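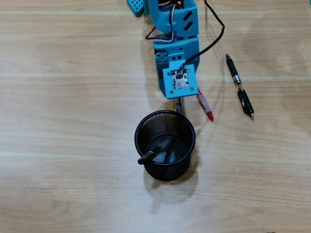 Desk arm kits: setup tips before the first pick

Tested: the Madow desktop arm kit from Brukico, printed parts, servos and end circuit board included. Assembly took 2 evenings.

1. Leave slack in the end board cable. A wide loop beside the arm lets the end plate tilt without pulling on the connector.
2. Bundle the servo wires at the upper segment and keep them off the joints.
3. Start with pens and a mesh cup. The black cup stands out well on a light wood top – a white one gave us more missed drops.
4. Space loose pens apart. A red pen lying beside the end plate is easily nudged on the next move.
5. Lower the pen to just above the rim, pause, then release. Speed setting 30 is enough.
6. Check the horn screws after 80 cycles. Ours had backed out slightly.

The printed manual skips calibration. Download the longer one.

Comments

Dineo Moodley: Does it hold thick markers?

Ruan Mathebula: Mine does – slowly. Thin pencils slip.

Xolani Msimang: Step 6 fixed my wobble, thanks.

Search tips Go

Contact | © Cletness Workshop Tips | Back to top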